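## 4. Dark load, first wash

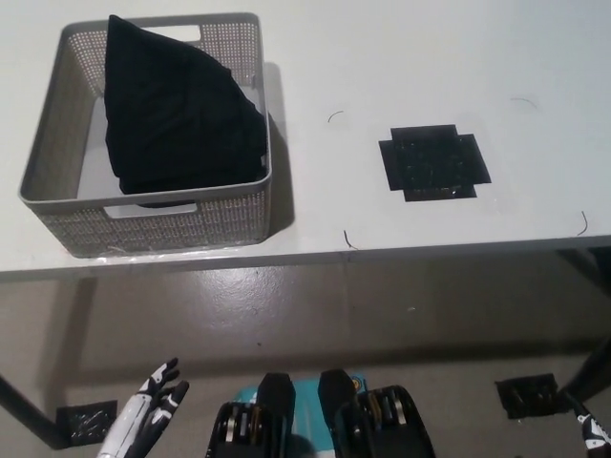
*Black cloth in the basket, white table.*

1. Darks only. Check pockets, zip zippers.
2. Turn dial to COLD, press Nunel key until 40 shows (minutes).
3. Liquid soap to line 2. No powder, it clumps in teh drawer.
4. Close door, push till it clicks. Start.

**Note:** display sticks at almost 45 sometimes. Leave it.

**Caution:** don't force the door mid-cycle. Lock releases by itself after the spin, wait for the beep.

Error 84 = drain hose kinked. Straighten, restart. Still there, see secton 7.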